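Stop grading robots on the last inch

I've been reading a lot of manipulation papers this spring, and I have a complaint. It's about the success rate. You know the one: a single number in bold, sitting in the bottom right corner of the table, that's supposed to tell you whether a method works.

My gripe started back in March, when Burgi Riedl and I were trying to reproduce a result on picking up kitchen stuff with a two-finger gripper. The method (I'll call it Kurodora, because that's what our repo is called) learns from demonstrations. You show it 1,000 short episodes of a person guiding the arm, it learns to predict the next little chunk of motion from the wrist camera, and off it goes. We used chunks of 16 steps and a batch size of 128, same as everybody. Nothing exotic.

Our first policy got the fruit onto the plate pretty often. Great! Then Burgi sat down and watched the wrist videos all the way through, which I had been too lazy to do, and she came back with a face. In a bunch of the "successes" the arm had wandered off, poked at the counter, come back, bumped the plate, and grabbed the fruit on what was basically a lucky third try. We had a time limit generous enough to forgive all of it. So did the paper we were copying.

And the failures were just as weird! Some of them were lovely. Smooth approach, fingers lined up, good height, and then a slip right at the end. Zero points. If you handed me those two piles of videos with no labels and asked which robot I'd want in my kitchen, I'd pick from the failure pile every time.

So we tried something cheap. We took 28 held-out runs and scored the approach by itself: did the gripper head for the right object, did it stay clear of the other things, did it arrive at an angle where closing the fingers made any sense? Two of us scored, separately, and argued afterward over a pot of coffee. It's slow and a little subjective, and I know people hate that.

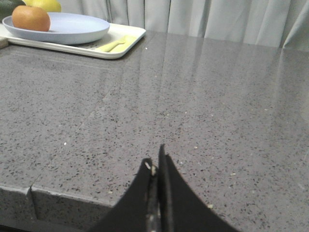 What I liked was how fast it changed our minds about what to fix. We'd been planning to collect more grasping demos, since grasping was where the zeros came from. The approach scores said our trouble began way earlier, when the arm was still far from anything it might grab and had to pick a direction. Shiny countertops seemed to make it worse, though I wouldn't bet my lunch on that yet.

Consuelo Quezada, who reviewed our draft, thinks I'm overdoing it. Her point is that a customer cares whether the lemon got moved and doesn't care how pretty the path was. Fair enough, for a customer. But I'm not selling anything, I'm trying to figure out which of two training recipes is better, and a yes-or-no at the end of a long messy motion is a terrible way to find that out with so few runs.

I'd settle for something small. Keep the bold number if you must, but put the time limit right next to it, say how many retries you let slide, and post the wrist videos uncut, bad ones included. Ours are going up as soon as Burgi finishes renaming the files.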